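Equipment Plan for the Small Objects Sorting Project
Student project report, Alholm group. Written by Kaja Luik

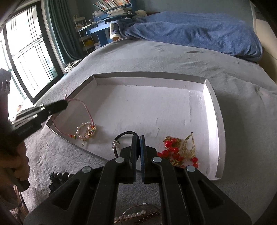 Figure 1. Sorting jewellery in a box lid with two hand-held grippers.

1. Purpose of this report

Our group had to decide which equipment to buy for the second half of the project, and how to divide the money. The budget given to us was 3144 dollars. In this report I explain what we compared, what we chose and what is still open. The results of the sorting tests are in a separate report.

2. What the task asks from the tool

Jewellery is a difficult material for a gripper. In Figure 1 there are red glass beads on a gold chain, tangled together with an earring, and such a pile can not be taken with wide fingers. We wrote down the demands before we asked for any prices. The fingers must close evenly. The pads must be possible to change without sending the tool away. Both tools must be of the same model, so that the recordings from the left and the right hand can be compared.

3. Offers

We received offers from two suppliers, Tarkholm and Kütt. Tarkholm sells the gripper as a complete set with pads and a charger. Kütt sells the parts separately, and the price looked lower at first, but the pads and the cable were not included. When we added them, the difference became small. The delivery time from Kütt was also 9 weeks, and this would bring us past the end of February, when the tests must begin.

We decided for Tarkholm. One set costs 988 dollars and we need 2 sets, so the sum is 1976 dollars. After this, 1168 dollars remain.

4. The remaining money

The first wish of the group was to buy a third set as a spare. It would leave only 180 dollars for everything else, and I was against it. In the end we agreed to keep the money for spare pads, one licence of the Zustilon software for storing the recordings, and a small reserve for repairs. The price of the licence is not confirmed yet. If it is higher than we expect, we will store the recordings on the school server and label them by hand.

5. Mistakes in the planning

In the first version of the budget I forgot the shipping, and my supervisor had to return it to me. I also asked for the offers too late. Next time I would write to the suppliers in the same week when the task is given.

6. Open questions

The warranty for the pads is not clear from the offer. I have written to Tarkholm and wait for their answer before the order is signed.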